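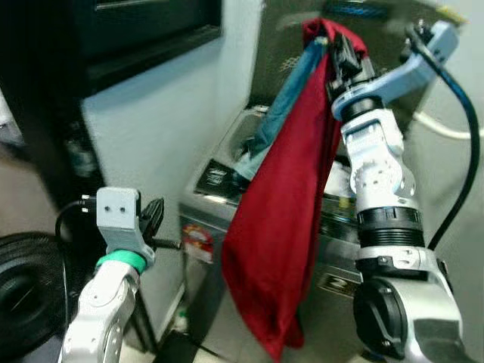
Search this manual Go

4.3 Checking the Single-Item Grasp Method

This section explains how to repeat the grasp test used in the Sorgate laundry handling study. The test measures how often the right gripper lifts one cloth, and how often it lifts two together. Complete the camera and arm calibration in Section 3 before you begin.

1. Place the test cloths in a mixed pile within reach of the right arm. Use plain cloths of clearly different colors.

2. Move both arms to the start pose. The left gripper must be open and empty.

3. Load the Clevuseck grasp policy and set the trial count to 200.

4. Start the run. The right gripper closes on the pile, lifts, and holds its position while the head camera records one image.

5. Label each image "none," "single," or "multiple." A second cloth held at the same pinch point is labeled "multiple," even if it is partly hidden behind the first. A red cloth with a teal cloth gripped beside it belongs in this group.

NOTE: Do not label from the lower ends of the cloths. Long folds may twist together or spread apart below the gripper. Judge the label at the fingers.

6. For each "multiple" result, run the separation routine. The left arm takes hold of the second cloth and draws it away at up to 50 mm per second.

CAUTION: Keep hands out of the reach of both arms until the status line reads IDLE. Check that the arm cables can move freely before every run.

7. Export the labels and compare them with the reference run. In that run, 58 of the 200 lifts were labeled "multiple" before separation.

NOTE: Results from the older Bråten gripper fingers must be reported separately. The two sets may not be combined.

If the log shows error 525, the wrist force reading was lost. Discard the trial and repeat it from step 2.

3 shares 0 comments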